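Forums > Teaching by Demonstration > Handheld & Teleop Rigs

Handheld grippers vs. leader arms for a pouring task – convince me

nowino
Okay, I have been putting this off because I knew it would start a fight, but we need to pick a direction before the end of October and I would love some opinions.

We are a small group at Ledham and we want our two-arm setup to learn tipping things out of one container into another. Cups into tubs, mostly, then scoops, then whatever we can find in the break room. Until now everything has gone through leader arms: you puppet the small pair, the big pair copies. It works! I love it! But my shoulders are wrecked after an hour and we collected 13 usable pours on Wednesday afternoon. Thirteen. The other option is the tracked handheld grippers, where you skip the robot and do the job with the grippers in your own hands.

Who has done both? What bit you?

– Naomi

trosico_gav
Handhelds, all day long. I ran leader arms for two years and I would not go back for anything that needs a wrist. Pouring is all wrist. With a leader arm you are fighting the friction in the joints and the lag and you end up doing this weird stop-start tilt, and guess what the policy learns? The weird stop-start tilt.

We got 700 cup demos in less time than it took to get our first 100 or so on the leader arms, and the motion is so much smoother you can see it in the plots before you train anything. I got giddy the first time I overlaid them.

Gavin

cyorath
I am going to disagree with Gavin a bit (hi Gavin). Smooth for a human is a different thing from doable for the arm. When you hold the gripper yourself you will happily put your elbow where the robot has no elbow. We had more than 1064 episodes on one task and threw out a huge pile of them after the reachability check because the right arm would have had to go through its own base. With a leader arm you physically can't record that. The bad demo stops you while you are making it.

Also you get force through the arm, sort of. You feel it bump.

trosico_gav
You feel the LEADER bump, Catrin. Unless you have feedback wired up you feel nothing from the other side. And reachability is fixable, you run the check live and beep at the person. We beep. It's great, everyone hates it, and the reject pile shrank to almost nothing in a week.

cyorath
Fair on the feedback, ours is wired up and I forget that most aren't. I stand by the rest. A beep tells you that you went wrong, it doesn't tell you which way is right, and new people just freeze up.

p_magesa
Hi all, long time reader. I do the actual demonstrating on a handheld rig, so maybe a view from the hands is useful. I like it a lot. It took me a morning to stop thinking about the grippers and after that it feels like wearing big clumsy mittens that you get fond of.

Things I wish I had been told on day one:

Put paper down over the table top. Glare off a shiny table ruined a lot of our early footage, and the paper gives you a plain background that you can swap later for a different color when you want variety.

Tilt the cup slower than feels natural near the rim. My instinct was to flick it.

And decide what the other hand does. I keep the left one open and low, off to the side, and bring it back to the same sort of spot each time. If it wanders the model wanders too, and you get a left arm that waves hello in the middle of a pour.

My view while doing a cup-to-tub one, brown paper cup in the right gripper and tilted at the rim, left one parked:
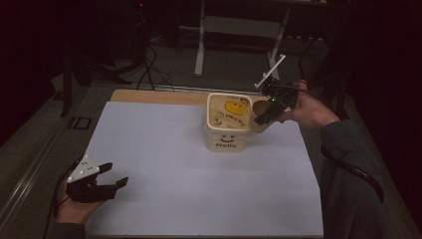
Tips for whoever is holding the grippers

1. Markers have to stay visible to the tracking the whole way through. On the right I have a thin rod marker and on the left a flat triangular plate, and the plate is the fussier one for me. Roll your wrist too far and it drops out.
2. Cables outside your arms, never between them. I re-drape mine every few takes.
3. Move the tub. Small shifts, a little rotation. Same spot every time gives you a robot that pours beautifully onto bare paper.
4. Start and end with the jaws in the same state.
5. Take breaks, seriously. I do blocks of 7 and then put everything down. Tired demos look fine on playback and train badly.

Peninah

nowino
Peninah this is gold, thank you!! And the tub says Hello on it, with a face. I need that tub.

Question on number 1. When the plate drops out, do you throw away the whole take or does your software patch over it?

p_magesa
A short gap gets filled in, a long one I redo. I can usually tell from my own wrist that it is going to be a long one.

tshemweta
Question from someone on the training side: what about the dim background in that picture? Our cameras hate low light, we get noise in the dark parts and the model latches on to strange stuff. I would have every lamp in the building on.

p_magesa
The paper is bright enough compared to the rest that the cup and tub come through clearly on our footage. We do have sessions with the lights up too. I'd mix them.

tshemweta
Mixing I can agree with. Only-dim would worry me. We trained on one lighting setup at Clilolance last spring and the first sunny morning the arm reached for a patch of light on the floor. Very confident about it.

cyorath
Ha. Okay, that one is not the fault of the input device.

Naomi, here is what I would do in your place, as the grumpy leader arm person. Collect the bulk with handhelds, because your shoulders matter and Gavin is right about the wrist. Then do a small set on the leader arms with the real robot in the loop, and have those include the recoveries. Cup slips a bit, cup catches on the tub rim, you back off and try again. Those are hard to fake well by hand because your human reflexes fix the problem before it becomes one.

trosico_gav
Catrin agreeing with me on wrists, I'm printing this thread.

I'd quibble on recoveries though. You can stage them with handhelds if you start the take already in trouble. Begin with the cup half off the rim, record only the getting-out. Works nicely for us. What I would insist on is rolling out on the real arms early, like after the first couple of days of data. Don't wait until you have a mountain of it.

cyorath
Starting in trouble gets you the pose but it doesn't get you how the arm sags or overshoots on the way in. We have been around this before, at length, in the Nzioka thread, and I still say you want some of those on hardware.

But yes, roll out early. Very yes.

nowino
I am so excited to try this. Plan as of now: paper on the table, borrow a handheld pair, two days of cups with the tub moving around, roll out, then leader arms for the ugly cases. Tatu, I will do half with lights up and half without and post both sets of curves.

One more for Peninah – what are you pouring? We started with water, which was a mistake I don't want to discuss.

p_magesa
Dry stuff to begin with! Beans are nice, they're loud so you can hear when the cup is empty. Rice goes everywhere. Water when you trust your robot, with a tray.

tshemweta
Seconding beans. Please do post the curves, and if you can, log the gripper opening width alongside the pose. We left it out once and had to recollect the lot.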